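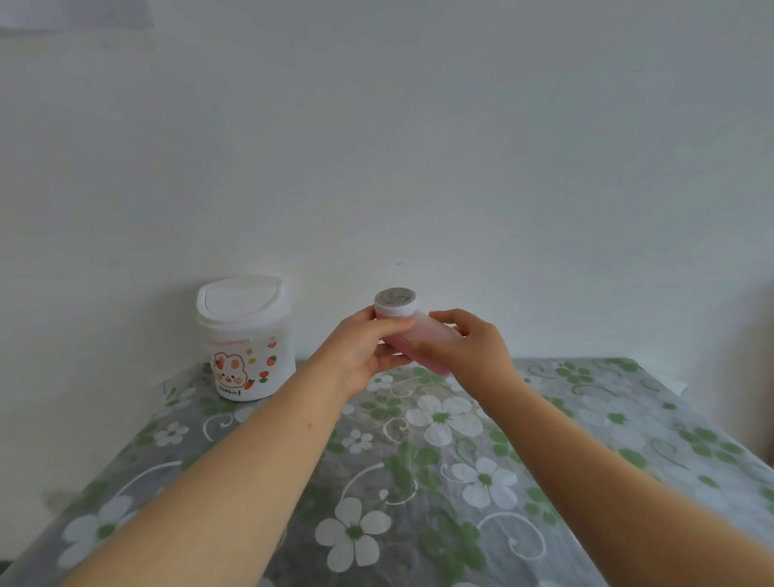
How long does it take to get ready for a first trail race if you already run a few times a week on the road?

About three months, according to the woman who has directed the Drikdale trail race for the past 8 years, and she would like you to spend at least one run a week of those three months on something that isn't pavement. "Your lungs will be fine," she told me. "Your ankles are the ones that need the introduction."

I had driven up to Drikdale in April to talk to her over breakfast, and what was supposed to be a quick cup of coffee lasted until the people behind the counter started setting out the lunch menus. She is easy company, with a habit of answering the question you asked and then the two you were going to ask next, and she drew me the whole course on the back of a paper placemat before our eggs came (I still have it, syrup and all).

The race began with 23 runners and a borrowed stopwatch. Last year 679 people finished, which she says still makes her a little dizzy. "That first morning I knew everybody's shoe size, practically. I handed out the bibs, I ran back and moved the cones, and then I stood at the finish hoping they'd all come out of the woods. Now I have a radio and people who know how to use it, and I still stand there hoping they'll all come out of the woods."

The part of the course everyone talks about is Rácz Hill, a long switchback climb that tops out at 3,037 feet and comes much sooner than newcomers would like. I asked whether people should try to run it.

"Oh, please walk," she said, and put down her fork to say it. "I tell them at the start line, I put it in the email, I put it on a sign at the bottom. The ones who win it run it, and good for them. Everyone else who runs the bottom half is sitting on a rock by the top half. Put your hands on your knees, take short steps, eat something. You'll pass people on the way down and feel wonderful."

Going down is its own business, and here she got quite animated. She wants runners looking several steps ahead instead of at their toes, with their arms out a bit, and she doesn't want anyone braking hard on every stride – that's what wrecks your legs for the flat miles by the creek. She practices with newer runners on a grassy slope behind the school, up and down, up and down, until they quit being afraid of it. "They giggle like kids. It's my favorite evening of the whole spring."

We got onto the subject of gear, as runners do. She owns more shoes than she would let me write down, but her advice to beginners is modest: one pair with some grip, socks you've already worn on a long run, and a bottle you can drink from without stopping. She was firm about the socks. The local club, the Narnano Striders, keeps a bin of outgrown and barely used trail shoes at its evening runs, and she has sent plenty of people over to dig through it before they spend any money.

I wondered if she missed racing herself. She took her time with that one and stirred her coffee for a good while. She used to travel for races, and the one she comes back to most is Plistutero, a loop through hill country where it rained so hard that the aid station soup kept getting thinner as she stood there drinking it. She finished almost last and had, she says, the time of her life.

"I think about that soup when I'm planning ours," she said. "I was cold and slow, and the people there treated me like I'd come in first. So we keep the finish open until the last person is in, and there's always hot food left. I set it aside myself."

She still runs the course alone, the morning after the race, picking up stray ribbons and gel wrappers and stopping at the top of the hill for as long as she likes. She doesn't wear a watch for it. I asked if I could come along next time and she said sure, as long as I carried a bag and started at six.

We use cookies to improve your experience on this site. By continuing to browse you agree to our cookie policy. Accept | Manage preferences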